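Tarık Güler on sleeves, spares and service intervals

Karnero sells its four-finger-and-thumb hand as a kit: the hand itself, a ribbed sleeve, a set of fingertip pads and a service plan. Tarık Güler runs support for the product and is blunt about which part of it generates the calls.

"The sleeve," he says. "People order the hand for the fingers and then write to us about the sleeve."

The cover goes over the back of the hand and the wrist. Early customers asked for a smooth one. Güler's team kept the ridges, which let the wrist bend without pulling the material tight over the knuckles.
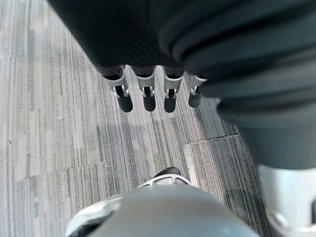 The pads are the other consumable. They are black, rounded and sold in packs of 12. Karnero's bench rig at Melholm ran one set for 2,916 grasp cycles before the surface began to polish, and a second set for 1,967. Güler does not average the two. "Different loads. We quote the lower figure and tell people to inspect every 100."

Changing a pad needs one driver. Changing a finger means taking the sleeve off first, and he concedes that this takes longer than it should.
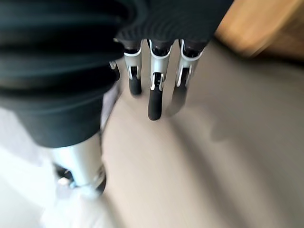
A revised cuff is due in July, made by Akbulut, with a clamp in place of the present adhesive band. The hand will still take the Voltgate supply. Existing customers on the service plan get the cuff at their next visit – everyone else pays for it.

Asked what he would change next, Güler names the manual. "It has the torque settings in an appendix. They should be on page one."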